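단편 > 연재 소설 > 회화실 1181호

이전 글 목록 다음 글 글자 크기 인쇄

손가락의 순서 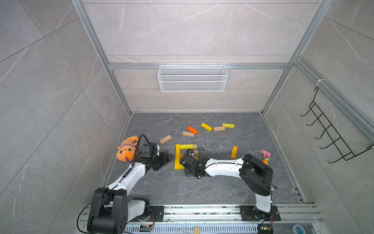

글 리즈 아르세노(Lise Arsenault) | 단편소설

렛차이 룽르앙은 렘베르크에서 세 번째 겨울을 보내는 동안 같은 산만 그렸다. 인타논이었다. 그는 그 산을 사진으로 그리지 않았다. 어릴 때 외삼촌의 트럭 짐칸에서 본 능선을 기억으로 그렸다.

작업실은 염색 공장이던 건물의 맨 위층이었다. 물은 아래층에서 길어 와야 했고 창은 북쪽으로 하나뿐이었다. 집세는 싸지 않았지만 빛이 고르게 들어왔다. 그는 아침마다 주전자를 올려놓고 붓을 빨았다. 물이 끓을 때까지는 캔버스를 보지 않았다.

하나르 화랑에서 편지가 온 것은 9월이었다. 벽 하나를 내줄 테니 그림 세 점을 보내라는 내용이었다. 그는 편지를 접어 물감 상자 밑에 넣고 저녁까지 꺼내지 않았다. 저녁에 다시 읽었을 때도 내용은 같았다.

문제는 안개였다. 두 점은 끝났는데 마지막 그림의 안개가 자꾸 연기처럼 되었다. 흰색을 줄이면 산이 앞으로 나왔고, 늘리면 불이 난 것 같았다. 그는 다두스 물감 가게에 가서 회색을 세 가지 샀다. 주인은 영수증을 적으며 누구를 그리느냐고 물었다.

"사람은 없습니다."

"그럼 잘 안 팔릴 텐데."

렛차이는 잔돈을 받고 나왔다.

외삼촌은 글을 잘 쓰지 못했지만 절 벽화를 고치는 일을 했다. 벗겨진 자리를 메울 때 그는 붓을 쓰지 않고 손가락으로 물감을 눌렀다. 새끼손가락부터 시작해서 엄지는 마지막에 썼다. 왜 그렇게 하느냐고 물으면 엄지는 힘이 세서 기다려야 한다고 했다. 어린 렛차이는 그 말을 믿지 않았고 몰래 엄지로 벽을 눌렀다가 코끼리의 귀를 지워 버렸다. 외삼촌은 화를 내지 않았다. 귀를 다시 그리는 데 오후가 다 갔을 뿐이다.

그는 작업실로 돌아와 새로 산 회색을 접시에 짰다. 붓은 창가에 그대로 두었다. 새끼손가락으로 능선 아래를 누르고, 약지로 그 옆을 눌렀다. 천이 조금 들어갔다가 나왔다. 중지까지 썼을 때 아래층에서 누가 문을 두드렸다. 집주인이었다. 밀린 전기 요금이 143이라고 했다. 그는 계단을 내려가 돈을 냈고, 문손잡이에 회색이 묻었다.

다시 올라왔을 때는 해가 많이 기울어 있었다. 안개는 아직 연기 같은 데가 있었지만 왼쪽은 괜찮았다. 그는 검지로 오른쪽을 눌렀다. 엄지는 쓰지 않고 바지에 닦았다.

한 달 뒤 그림은 화랑 벽에 걸렸다. 개막 날 저녁에 나이 든 여자가 마지막 그림 앞에 오래 서 있었다. 여자는 외투도 벗지 않은 채였다.

"여기 눌린 자국은 손인가요?"

"네."

"네 개네요. 하나는 어디 갔어요?"

렛차이는 주머니에서 손을 빼고 엄지를 보았다. 손톱 밑에 다른 색이 끼어 있었다. 그는 아직 마르지 않은 데가 있으니 만지지는 말라고 말했다. 여자는 고개를 끄덕이고 한 걸음 물러섰다가 도로 다가갔다.

이전 글 목록 다음 글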